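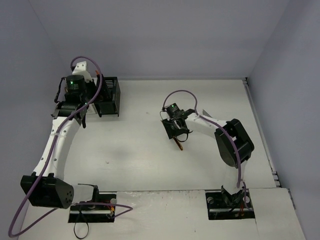

A soft grey shadow on a white tabletop.

Shadows! You've got one, your chair's got one, even a crumb has one if the light's low enough. So what are they?

Light goes in straight lines. Can't bend round corners by itself, not enough for you to notice anyway. So when something solid gets in the way, the light stops there. Behind it — a patch where less light gets through. Shadow. Done.

Well, nearly done.

Why are some shadows sharp and some all fuzzy?

Depends on the light. A small bright one, like a torch, gives a crisp dark edge. A big wide one, like a cloudy sky, gives a soft blurry edge, becuase the light comes from lots of places at once and some of it sneaks round the side. The dark middle bit is called the umbra. The paler bit round the edge is the penumbra. Good words. Say them at tea.

Big shadow, small shadow

Try this tonight. You need a torch, a wall and your hand. Lights off. Hold your hand close to the wall — shadow about the same size as your hand. Now move it nearer the torch. Huge! Your hand is blocking more of the light, so more wall goes dark. Fuzzier too, if you look.

Don't shine the torch in anyone's eyes. And never look straight at the Sun, not even for a second.

Outside shadows

Early morning, Sun low, long shadow. Middle of the day, Sun high, short shadow. Teatime, long again. In January the Sun stays low all day in Britain so your shadow is long even at lunch.

Yaryna Kovalchuk's class drew round each other in chalk at 9 in the morning, then stood in the same spots at noon. None of the shadows fitted any more. Lama had to put her feet exactly on her chalk shoes and her shadow still went off in a diffrent direction. That's the Earth turning. People used it to tell the time long before clocks, with a stick in the ground or a sundial.

Are shadows always black?

No! Look at one on snow on a sunny day. Bit blue. The sunlight is blocked but light from the blue sky still gets in.

Biggest shadow you'll ever stand in? Night. It's the Earth's own shadow, and you're in it every single evening.

Next time: mirrors. Bring a spoon.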